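How to Read a Harness Racing Program Without Fooling Yourself

Most guides to the racing program promise an edge. I doubt you'll get one from a sheet everybody else at the track is holding, but you can at least stop making the worst mistakes. 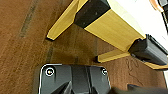

Start with the post position, and don't worship it. The inside is shorter on a half-mile track, sure. A slow starter on the rail can still get boxed in and stay there.

Next, find the past performance lines. Read the most recent one at the top, then work down. Look at where the horse was at each call, then at the finish. A horse that closed well from seventh may be improving, or the leaders may have fallen apart. Check the final quarter time before you believe either story.

Look for breaks. A break means the horse went off stride, usually into a gallop. One in March is no big deal. Two in the last three starts is a reason to keep your money.

Now the driver. Win percentages look scientific, but an 18 percent driver with good barns behind him gets better horses. Compare him with who drove last time.

Ignore the speed ratings until the end. I paid for the Clirkari numbers for one season and logged 689 races against them. The favorite on the tote board did just as well, free of charge. Gudrun Seidel, who got me into this, still swears by Clirkari. She also still buys lottery tickets.

Last, check the morning line against the live odds. If a horse listed at 11-1 drops to 2-1, somebody likes it. Somebody liked my last four losers too.

Set your limit before the first race and leave your card in the car.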